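Subject: Re: [indar-users] Label stock lifting on cold cartons
From: Timo Reinholz
Date: Tue 2 December

Parveen, replies inline. I left out the ribbon question, which Jawad already answered.

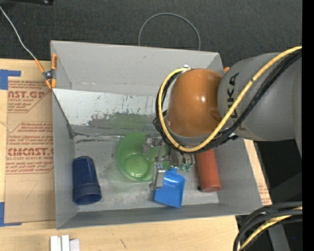
Parveen Khattak wrote:
> We print on the Geagea 124 stock and apply in the chill room at 3 C.
> Corners lift overnight on the coated cartons. Uncoated ones are fine.
> Would more wipe-down pressure help, or is it the adhesive?

It's the adhesive. The 124 is a general-purpose acrylic with a minimum application temperature of 5 C. Below that it doesn't wet out on a coated face, and extra pressure only hides the problem until the carton warms up. Storage temperature is a separate line on the data sheet – people often read that one by mistake.

> Rhodri says to warm the rolls first.

That helps a little at the start of a roll. The carton surface is what counts, and it stays at 3 C. If you can move application out to the dock before chilling, the stock you have will work. If not, ask Geagea for the freezer-grade version and test it on the coated cartons only.

For the test, apply 18 labels, leave them overnight at working temperature, then peel half by hand at a steady rate. Fiber tear over most of the label is a pass. A clean peel is a fail, even if it felt tight. Do the other half after a week.

One more item. The freezer grade has a softer adhesive and will bleed at the roll edge if you store it above 35 C. At Vurnside we kept ours on the printer shelf one February and had to clean the platen twice. Store rolls flat, bagged, away from the printer exhaust.

Ehsan has the peel sheet we used. I don't have the current revision.

Timo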